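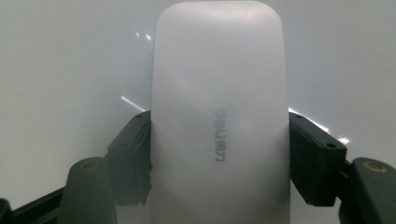 4.2 What people carry and what they leave behind

The diaries turned out to be a far richer source than the booking records, and we begin with them. The 72 staff who kept one wrote 1161 entries between them, many of them longer than we had asked for, and a good share dealing with things we had never thought to put in the prompts. We had expected people to write about noise and about finding a seat. They did, but they wrote with much more feeling about small objects: chargers, mugs, cushions, footrests, and above all the mouse.

A mouse is an interesting thing to share. Keyboards were rarely mentioned at either site, and screens came up only when one was missing. The mouse is held all day, it is easily put in a bag, and people know at once when the one under their hand is unfamiliar. One diarist at Condau described the first ten minutes at a new desk as "getting the pointer speed back to human". Another kept a mouse in a sock at the bottom of a rucksack and had done so through three office moves. We were delighted by entries like these, which show how much quiet work goes into making a borrowed desk usable before any paid work is done at it.

The two sites handled the matter differently. Keane, with 600 desks on open booking, put a wired mouse at each one and asked that it stay there. Condau kept wireless mice in drawers by the lifts, to be taken in the morning and returned by 6 pm. They were plain office models. A white wireless mouse with little on its shell but the maker's name, such as the deli得力 one in Figure 2, gives its user very few ways to tell it from its neighbours, and this matters a great deal in what follows.

At Condau, people marked things. Diaries mention dots of nail varnish, washi tape, initials in pencil and, in one happy case, a very small drawing of a heron. Strictly speaking, the marked mice were still shared. In practice, others left them alone, and several diarists wrote of feeling rude when they picked one up by mistake. A mark of this kind works much like a coat over the back of a chair: it has no force in the rules of the building, yet most people respect it. Earlier work on shared kitchens has found the same with mugs, and it is a pleasure to see the pattern hold for equipment that the employer bought and handed out.

At Keane we found almost no marking. The mouse belonged to the desk, so people who cared about it booked the same desk again and again, sometimes setting an alarm for the moment when bookings opened. The attachment was every bit as strong, but it had moved from the object to the place. We think this is the most useful finding in the section for anyone planning a shared office, and we return to it in 5.1 when we look at repeat bookings.

Some entries fit neither pattern. A handful of people at both sites enjoyed the change and said so warmly, choosing a different floor each week to see who they would end up beside. Their diaries say hardly anything about equipment. They are full of windows, stairwells, overheard recipes and the smell of toast at half past ten.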